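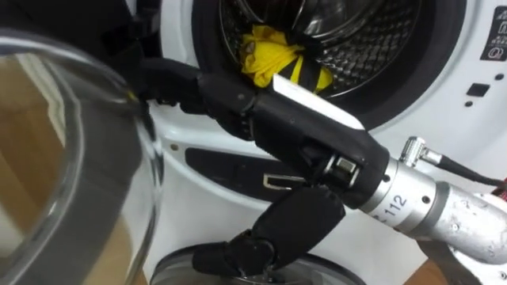 Gitau Koech has been fitting sunrooms and room additions for Brirley since the company had one truck and rented its ladders. He runs the installation side now, and most of his week goes to site visits. We met at a half-finished job in Irkness, where a 193-square-foot addition was going onto the back of a single-story house.

The first thing he wanted to talk about was the ground.

"People pick the windows first," he said. "I get it, windows are what you look at. But if the footing moves, your doors stick by the second winter and no window is going to help you."

At Irkness the crew had dug deeper than the plans called for. The soil test showed clay on one side and fill on the other, and Koech had them go down to 40 inches all the way around. That added two days. The owner, Adhiambo Odera, was not happy to hear it at the time.

"I had the schedule on my refrigerator," she said. "Then Gitau walked me out and showed me the two corners, and I could see they were different colors. So fine, two days."

Her old patio room had single-pane sliders and a metal roof. She used it from April to the end of September and shut it off the rest of the year. The new one has insulated knee walls, a vapor barrier under the slab and low-e double glazing from Flulell on three sides. Odera asked for fewer windows on the west wall after her neighbor, Kheri Lema, complained about the heat in his own addition.

Koech agreed with that. "West glass is the one I argue about most. July, five in the afternoon, you'll be sitting in the kitchen."

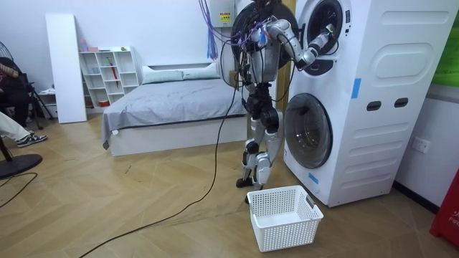
Heating is the other argument. Brirley prefers a separate wall unit for any addition over a certain size, and Koech said extending the existing ductwork often leaves both parts of the house short. Subira Mwaipopo, who draws the plans, checks the load on each job before anything is ordered.

"Sometimes the furnace can take it," Mwaipopo said. "Then we run one duct and save the customer money. I'd want the numbers in front of me first."

The permit here took nine weeks. Koech now tells customers to expect that, and he won't order glass until the paper is in hand – he did it once, early on, and the setback changed by a foot.

The last inspection is set for 10/06/2019. Odera has already bought a rug.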